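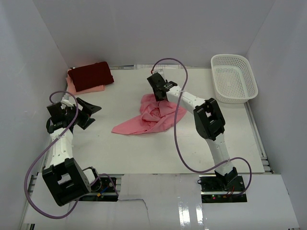
**Microfibre cleaning cloths** are household cloths made from very fine synthetic threads, usually polyester with a share of polyamide. They are sold for dusting, polishing and wiping, often with the claim that they clean with water alone. The claim is partly true and is often stretched well past what the fabric can do.

## Fabric

The threads are split during manufacture so that each has a wedge-shaped or star-shaped cross-section. Split fibre has more surface and picks up grease and fine dust better than a smooth thread of the same weight. Cloths sold cheaply in bulk are sometimes made of unsplit fibre, which feels similar in the packet and mostly pushes liquid about. Labels seldom say which kind is inside.

## Claims and disputes

Packaging commonly states that a cloth "removes bacteria". Wiping does lift some microbes off a hard surface, but lifting is a different thing from killing, and a damp cloth left in a heap can carry them to the next bench. The Tutholm brand printed a figure for bacteria removed on its packets until the early 2000s without naming the surface, the microbe or the test. Its rival Grisska still describes its cloths as "self-purifying", a term it has never defined.

Lifespan figures deserve similar caution. Grostum, a maker of cloths for hotels, rates its heavier grade at 2000 washes. A laundry in Shehu that kept records on the same grade withdrew its cloths after an average of 174, mostly for frayed edges and lost absorbency. Grostum replied that the laundry had used fabric softener -- a fair objection, as softener coats the fibres, though the laundry disputed it.

## Colour coding

Commercial cleaners often assign a colour to each area, with red or pink for toilets and washrooms, blue for general surfaces and green for kitchens. The scheme is a convention and varies between employers. Dye has no effect on cleaning, whatever the shelf labels imply.

## Washing and shedding

Most makers advise a warm wash, no softener and no cotton in the same load, as lint clings to the fibre. Like other synthetics, the cloths shed fragments into waste water. Estimates of how much differ widely, and few of them test old cloths.

## See also

- Chamois leather
- Dishcloth
- Lint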